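Stastholm Reading Room > Audiobooks > General talk

Thread: Abridged or full reading of the Öberg sea novels?

strombergs_shelf
Hello all. I have listened to the first two Öberg novels in the Canda edition and now I want to buy the rest. The problem is that there are two versions. The Dreteck one is the full text, read by Stellan Strömberg. The Canda one is shorter, with a cast of several voices. Which one should I continue with? English is my third language, so please consider also how clear the reading is.

mapleporch
Full text, always. The Canda people cut the whole harbor trial from book two. 663 pages in print and they made it into one long evening.

strombergs_shelf
I did not know there was a harbor trial! Now I am a little angry.

Anqi Shen
I must disagree with mapleporch. I own both. The trial is 40 pages of men reading letters to each other, and Strömberg reads them all in the same tired voice. The Canda cast is much easier to follow for a person who learns the language – every character has a clear sound. I finished book three in that version and I understood it well.

mapleporch
But the letters are the reason why the captain leaves in book four. Without them he just goes away one morning.

Anqi Shen
In the Canda version there is one sentence about it, spoken by his sister. For me it was enough. We do not have to agree.

quietgull
Does the Dreteck download have proper chapters now? When I bought it in March it was a single file, and my player lost the place each time I changed the battery.

mapleporch
Yes, they replaced it. Log in and download again, it costs nothing. The new files are split by chapter, but the titles are wrong in book five. They are moved by one, so chapter two is called chapter three and so on.

quietgull
Thank you, I will try tonight.

strombergs_shelf
I listened to both samples on the shop page. Strömberg is slow, but I can hear every word, so I have ordered book three from Dreteck. I will keep the Canda ones for the car. Anqi, does the cast stay the same until the end?

Anqi Shen
Almost. The sister has a new voice from book four. You get used to it after a chapter or two, but the first scene with her is confusing.

mapleporch
Please write here what you think when you come to the storm. I have waited for somebody to talk about it with.

Last edited by mapleporch, 8/5/26 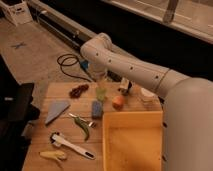 Robot arm over a table with food and kitchen tools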